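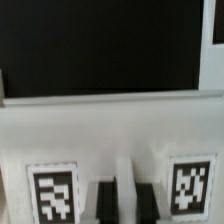 Photo: Binotwood

Buying your first robot arm: your questions answered
Last updated 30 May 2023

We get a lot of kind and curious emails from workshops, labs and small firms who are thinking of getting an arm and aren't sure where to begin. We have gathered the ones that come up most often, and we hope you'll find yours among them.

What should I put in the budget besides the arm itself?
More than most people expect, I'm afraid! The arm is usually the biggest line on the quote, but you will also want to allow for the gripper, a wrist camera, a sturdy mounting, cables, guarding where your risk assessment asks for it, and the time of whoever sets it all up. Please do put that last one down as a proper cost – it has a way of going missing.

Do I need the wrist camera from the start?
If your parts always sit in exactly the same place, you may manage very well without. If things move about, it's worth having early on, as fitting one later means running new cable and setting up the tool all over again.

What are the square black-and-white markers for?
They give the camera something it can recognise, so the software can work out where the arm is in relation to the surface. You can print them yourself and they cost next to nothing. Do keep a spare set in a drawer, and fix them flat.

Which gripper should I choose?
A parallel gripper with two fingers will see to a great many everyday jobs, and it's where we'd start. Bring us a few of your real parts (the awkward ones especially) and we can try them with you on the Pillell bench before you order anything.

How long does delivery take?
Arms ordered through Jukier normally take 6 weeks. Grippers from Ngau are quicker, at 2 weeks, although January orders can be slower while everybody catches up.

Can I hire before I buy?
Yes, and we're always glad when people do. The shortest hire is 20 working days, which gives you time to get past the first muddles and see the arm doing your own work. Part of the hire fee comes off the price if you go on to buy.

How much room should I set aside?
Measure the full reach of the arm, then add space for a person to stand and work beside it – and don't forget the controller, which has to live somewhere too. Send us a rough sketch with your measurements and we'll happily look it over before you commit to a quote.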